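Clutville Robotics Club: Gallery from the Hand Tool Project

5/7/24

What a spring it's been! We started this project in February with a box of printed parts, two hand-held grippers that wouldn't close all the way, and a lot of opinions. The idea is simple to say and hard to do: a student picks up a gripper, does an everyday chore with it, and the recording becomes practice material for the robot arm. We call the whole thing Trorumine (Junpei Ueda came up with the name and refuses to tell us what it means).

We have 647 recordings so far and we want 900 before the summer break, so if you've been thinking about joining, please come! You don't need to know any code. Steady hands help, and patience helps more.

Nelu Sârbu wrote our chore list, and he went for tasks that sound boring until you try them with two fingers: folding a cloth, putting a lid back on a jar, moving a brush to a tray. Soo-ah So got so good at the jar lid that she now coaches the new people on it. Her big tip is to slow down right before you touch anything and let the pads settle.

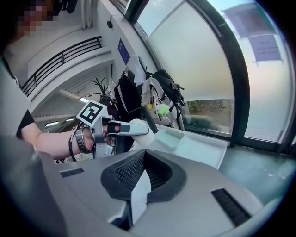 The marker block on top was a headache for weeks. Ours kept working loose, and every time it shifted we had to calibrate all over again. Chang-ho Shim redesigned the mount with 4 screws and a little lip at the back, and it has stayed put ever since. Thank you, Chang-ho!!

Finger pads were the other big debate. We tried rubber from an old bike tube, then foam, then the grippy sheet you put under rugs. The grippy sheet won by a mile on round handles, though it wears out fast and somebody always has to cut new ones.

Our mentor Eckhard Teuber goes through the recordings with us after each session, and it's way more fun than it sounds. You start noticing how often people let go too early, or bump the table with an elbow, and the next round gets smoother right away.

Up next is the Jorkach student meet, where we'll be running two chores with the arm. The brush task is in for sure. The second one is still being argued over, so bring your vote to the next build night.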